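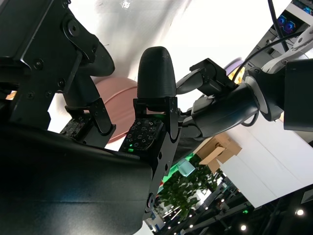 White film on bowls and glasses, built-in softener set to maximum

Home Appliances > Dishwashers > Water quality
Posted 13 January 2024

We moved in November and brought our dishwasher with us, a Breka with a built-in softener and a salt reservoir in the floor of the tub. At the old address the water was soft and I never filled the reservoir. The new address is on a well. The test strip reads 15 grains per gallon.

Since the move everything comes out with a white film. It is worst on glasses and on a set of Grandel bowls, mostly on the insides. It wipes off partly when the dish is wet and comes back when it dries. Forks and knives are fine apart from some spotting.

What I have done so far:

Filled the reservoir with coarse dishwasher salt.
Set the softener to the highest level in the menu.
Switched from powder to tablets (Sumix all-in-one).
Cleaned the filter and both spray arms.
Ran the machine empty with a cup of vinegar on the top rack.

The vinegar run helped for two loads and then the film was back. The salt light is off. The service menu shows 1,988 completed cycles, so it is not a new machine, but it drains and heats normally and there are no error codes.

Is the softener dead, or is there something else to check before I call for service? I would like to avoid a whole-house unit if possible.
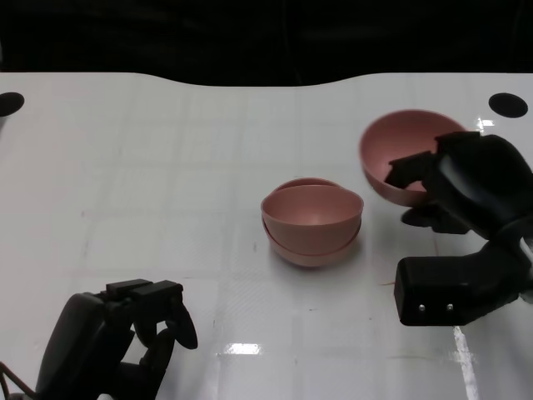

Two bowls, one nested inside the other.

2 replies

Reply 1 (marked as solution)

Find out what the film is before replacing anything. There are three common candidates and they need different fixes.

Take one affected glass and put a few drops of white vinegar on the film. Wait five minutes and rinse. If the spot is clear after drying, the film is mineral scale. If nothing changes, try a drop of dish soap and warm water on another spot. If that clears it, you have detergent or grease residue. If neither works and the surface feels slightly rough, the glass is etched and it will not recover.

From your description I would expect scale. The two good loads after the vinegar run are a weak hint, as leftover acid in the sump can carry over.

Next, test the softener itself. You already have strips, so this costs nothing. Start a normal cycle without detergent, let it fill and wash for a few minutes, then cancel it and open the door before it drains. Take a sample from the sump with a clean cup and dip a strip. Compare it with a strip from the kitchen tap.

Sump reading well below the tap: the softener works.
Sump reading the same as the tap: the resin is exhausted or has never regenerated.
Sump reading in between: partial regeneration, or the level setting has not taken effect yet.

Use a clean machine for this. Salt spilled around the reservoir or detergent left in the sump will make the strip hard to read.

A softener that sat without salt can be slow to come back. The resin needs brine, and the machine only regenerates after a certain amount of water has passed through it. On a low setting that can be many loads apart. On the highest setting it should be frequent, but check that the menu saved your change. On many models you have to hold the start button or wait for the display to time out, and if you turn it off too early it goes back to the old value.

Also check the level in the reservoir. It should be full of water with salt in it. If you filled it with dry salt only, and the reservoir was dry, the light can go out without there being any usable brine. Top it up with water until it reaches the neck. Some will overflow into the tub, so run a rinse right afterward – salt water left standing on stainless steel causes pitting.

Salt usage is the other check. If the level has not moved after several weeks at maximum, the regeneration valve is probably not opening. That is a service job on most machines, and with your cycle count I would get a quote before agreeing to it.

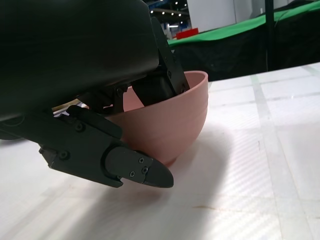
Detergent and rinse aid

All-in-one tablets are rated up to a certain hardness and the limit is printed on the box. Past that limit the softening agents in the tablet run out before the wash is over. There is also a menu option on most machines called "tabs" or "3 in 1" that turns off the salt and rinse aid indicators. On certain models it reduces regeneration as well. Turn it off while you are testing.

Go back to plain powder, fill the rinse aid dispenser separately and set the dose one step above the middle. Load bowls at an angle with a gap between them. Bowls that lean into each other will hold water on the inside and dry with film no matter what the softener is doing.

To strip the existing scale, use citric acid in place of vinegar. Put 200 grams in the bottom of the empty tub and run the hottest program. Keep vinegar for spot tests, as repeated use is hard on the door seal.

Reply 2

had the same thing on well water. never got it right with the built in one so we put in a Boateng under the sink unit just for the dishwasher line. 36 months in and no film. check your machine is not on the hot line though, ours was and the softener resin is not meant for very hot water

Comment from original poster

Vinegar cleared the spot, so scale. Sump strip reads the same as the tap. The "tabs" option was on, and the reservoir was salt with hardly any water in it. I have filled it to the neck, turned the option off and set the level again. Will retest after a week of normal loads.

Comment on Reply 1

Write down the strip reading each time. The change can be gradual over the first few regenerations.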